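Enddale Parents Board > Play and Toys > Play kitchens: what do you keep out and what do you put away?

7 posts in this topic

vkragh
Posted July 2018
We are setting up a play kitchen corner for the small room at the Incombe family center and I would like opinions before I buy anything else. Ages are two to five, mixed, usually a handful of kids at a time. I had a budget of $462 for the whole corner and most of it went on shelving and a rug, so the kitchen is mainly donations.

Right now it is all on a table instead of in one of those big wooden kitchen units. Toy microwave at the back, toy stove on the right, the cans behind, and the cooking things in the middle where they can be reached. I have a bin of plush food as well, but I only put a couple out at once.
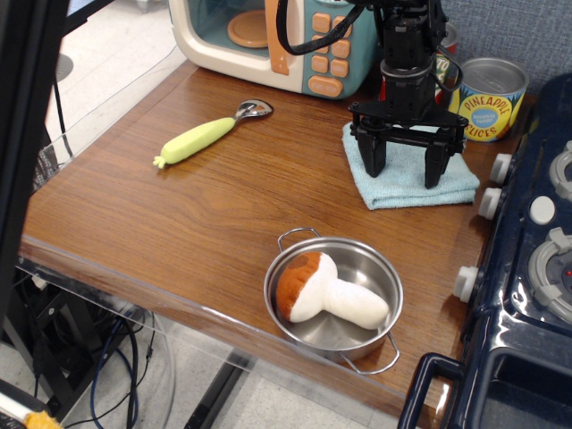

Mushroom in the pot, microwave and stove on either side.

My questions are these. Do you leave everything out or rotate it? Is real metal OK for this age or should I switch to plastic? And does anyone bother with cloths and towels, or do they just end up on the floor?
Védís Kragh

dottie_m
Reply #1
We rotate. Every other Friday I swap the food and leave the pots alone. If the pots move the kids get upset, but they don't care which vegetables are there as long as there is something to put in them.

Metal is fine. Ours has been dropped a thousand times and has a few dents. The plastic set we had before that cracked along the rims and I threw it out.

halfpastnap
Reply #2
I'm going to disagree on the metal. It's fine at home with one kid. In a room with several of them the noise is awful. A spoon on a steel bowl for an hour and you will be looking for plastic by lunchtime. We had steel for most of a winter and I put it away in October and never brought it back.

Also check the wire handles on any small pots. The ones on ours bent outward after a while and I didn't like the ends. Maybe yours are better made.

dottie_m
Reply #3
The noise is a rug problem. You put it on a hard floor, didn't you?

halfpastnap
Reply #4
Carpet, wall to wall. The bowl was on the table and so was the spoon, so the carpet didn't come into it.

gregs_workbench
Reply #5
I'd worry less about the pots and more about the table. A table is good because kids can get at it from more than one side, but small stuff rolls off. Cans are the worst. I run a strip along the front edge of mine, stuck on with mounting tape, and it stops most of it. Keep the cans at the back too, like you have them.

I priced one of the full Stotden kitchens for our church room and with delivery it came to $1,167, which was not going to happen. A table with a stove and a microwave on it does the same job. You can fold it away on Sundays too.

On towels, yes, put one out. Ours gets used as an oven mitt, a blanket for the baby doll, a picnic cloth and now and then a towel. It costs nothing and it gets more use than the cash register, which was $20 at a yard sale and plays a song I can't turn off.

vkragh
Reply #6
Thanks, all of this helps. I went back and tried a few things this week.

I kept the metal for now. The noise is there but it's a short session, and the other room is empty on those mornings. I did look at the pot handles after what halfpastnap said. They feel solid and the ends are tucked in. I'll check again in a month.

The towel stays. I leave it folded in the middle of the table at the start, with one of the plush vegetables next to it, and the first kid in usually picks one or the other and the game starts from there.

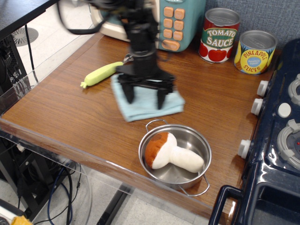

For the food I'm going with the rotation, but weekly, since some of our families only come once a week and would miss every other change. The cans I'll leave out all the time. The older ones like to read the labels, or tell me what they say, and one boy sells me tomato sauce every single time he comes.

Still undecided about Alhassan's offer of a second stove. It would be nice to have two cooks going without an argument, but it would take up nearly all the space that's left and then there is nowhere to put a plate down. If anyone has run two stoves on one table I'd like to hear how it went.

dottie_m
Reply #7
We did two for a while. They both wanted the same one. Take the second stove if it's free, but keep it in the closet until the first one breaks.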